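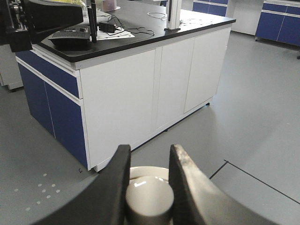

Forum > Maintenance & Setup > Grippers and end effectors

Two finger gripper, finger pads going shiny, wrist cam view drifting

wrenchmonkey_on
Sun 10 November
Right, quick one before I lock up. Mobile arm in the lab at Onurville, two-finger Pamach gripper, small cam on the wrist. Pic is the wrist cam view with a white round-topped pot held. Fingers are black, you can see the lighter grey scuffing on the inner faces, worst at the top edge of the right one.

Problem: smooth round stuff creeps down in the grip. Slowly. Shut it on the pot, drive the length of the lab, pot is lower than when we left. Flat sided things fine. Been getting worse through October.

Done so far:
wiped fingers with alcohol, no change
re-homed the gripper, twice
upped the force one step, helped for a day

Second thing, might be the same thing. The fingers used to sit dead centre in the cam view and now they dont. Bracket looks tight to me. Any ideas before I order a set of fingers?

greyplinth
How many cycles on them? Ours went the same way. Scuffing by itself is nothing, mine were grey all over inside a month and still held fine. It's when the pad goes hard that you lose it. Thumbnail test. If it doesn't give at all, bin it.

wrenchmonkey_on
Counter says 477 since the last swap. Doesnt seem like a lot? Thumbnail test, left one gives a bit, right one barely.

greyplinth
477 is nothing. Either bad pads or one finger doing all the work. My money's on the second. Right one harder AND more scuffed, there you go.

koster_cell_2
Disagree on pads. Had this on a Koster gripper, different make I know, but same idea. It was the finger screws. One backs off a hair, finger leans, you're gripping on the top edge only and round things walk down. Pads looked knackered because they were being used wrong. We changed 2 sets before somebody put a key on the screws. Felt daft.

Check in this order:
1. Gripper open, power off, try and rock each finger by hand
2. Screws out one at a time, clean, threadlock, back in
3. Close on a strip of paper, pull it out. Do it at the tip and again lower down. Should drag the same

And put the force back where it was. You'll just crack something.

greyplinth
Paper strip is good, agree with that. Don't agree on the threadlock. If you're swapping fingers every few weeks you'll round the heads off. Torque them properly and paint a witness line across, then you can see if it's moved.

koster_cell_2
Low strength stuff comes off with a normal key. Never rounded one. But fine, paint line as well.

tapeandhope
Not touching the threadlock row. On the camera: don't trust "looks tight". Bracket on ours has slotted holes, it can feel solid and still have shifted a mm or so from a knock. And that bench in your pic has a big thick top with the rounded edge, if the wrist catches that on the way past it'll shove the bracket over and you won't hear a thing. Any marks on the bracket?

Also if the cam has moved, your grasp points are off, so you're picking up off centre, so one finger hits first every time. Could be the whole story.

wrenchmonkey_on
Hm. There is a mark. Small one, on the underside. Could be old. I wasn't here for the install.

tapeandhope
Do the hand-eye cal again then. Takes ages but do it. Fingers first though, cal second, or you'll be doing it over.

jaltthorpe_nights
Got the same gripper on days and nights here at Jaltthorpe. We get more than 379 picks out of a set of pads no bother but only on boxes. Anything glossy and round we put the softer pads on, the ribbed ones. Standard pad on a shiny pot is asking for it imo, loose screw or not.

greyplinth
Ribbed ones shed bits though. Wouldn't want that in a lab.

jaltthorpe_nights
Wipe them down at shift change. Never had a complaint.

wrenchmonkey_on
Ok so update. Power off, rocked the fingers. Left solid. Right one moves. Not loads but you can feel it click. One screw was finger tight, other ok. So koster_cell_2 gets that one.

Paper strip before: right hand side only dragging at the top. After nipping up both screws: even top to bottom. Used the low strength threadlock and a paint line, so everyone can be annoyed equally.

Pads are still hard on the right so I've ordered pads, standard not ribbed, sorry jaltthorpe. Force back down to where it was. Havent driven it anywhere yet, cal is tomorrow's job.

tapeandhope
Slacken the cam bracket, square it up, tighten, THEN cal. And paint line on that too.

wrenchmonkey_on
Will do. Anyone got the torque figure for the finger screws? My manual is missing the page.

greyplinth
It's on the label inside the lid of the spares box, if you've still got the box.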